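Foro de Bricolaje y Reformas > Pintura > Interiores
Tema: ¿Imprimación antes de pintar el pasillo o me la puedo ahorrar?

Marisol_79
Hola a todos, llevo tiempo leyéndoos y por fin me animo a escribir. Tengo un pasillo largo, con gotelé quitado hace unos meses y la pared alisada con masilla.

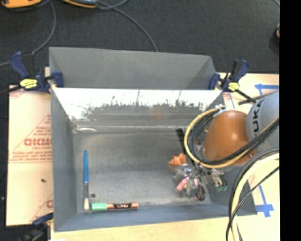 Mi cuñado insiste en que con dos manos de plástica buena voy sobrada, y el señor de la tienda me quiere vender un bote de imprimación Ellden que me sube bastante el presupuesto. Yo me había puesto un tope de 200 euros para todo y ya llevo gastados más de 100. ¿Vosotros qué haríais?

tioperico
Bienvenida, Marisol! Pues yo imprimaría, sin dudarlo. La masilla chupa muchísimo y luego te salen rodales mates que se ven de lado en cuanto entra la luz por la tarde (en un pasillo, imagínate). Me pasó en casa de mi madre y acabé dando 4 manos.

Reinaldo Marinho
Con todo el cariño, tioperico, no estoy de acuerdo. Yo la primera mano la doy con la misma pintura, rebajada con agua, y llevo media vida haciéndolo así. La tienda vende lo que tiene en la estantería - y lo entiendo, ojo, de algo hay que vivir.

tioperico
Rebajada vale en yeso viejo, Reinaldo, pero sobre masilla recién lijada se te queda polvo debajo y a la primera cinta de carrocero te llevas la pintura detrás.

Kristina_lugo
Yo me quedo a medio camino: pasa bien un trapo húmedo, deja secar y prueba en un trocito detrás de la puerta. Si al día siguiente ves manchas, imprimas. Y si no, eso que te ahorras para los rodapiés, que luego siempre falta.

Reinaldo Marinho
Lo del trapo, de acuerdo al cien por cien. Y no tengas prisa entre mano y mano, mujer, que en noviembre eso tarda.

Marisol_79
¡Qué majos sois! Voy a hacer la prueba detrás de la puerta y os cuento. Mi cuñado, de momento, que no se entere.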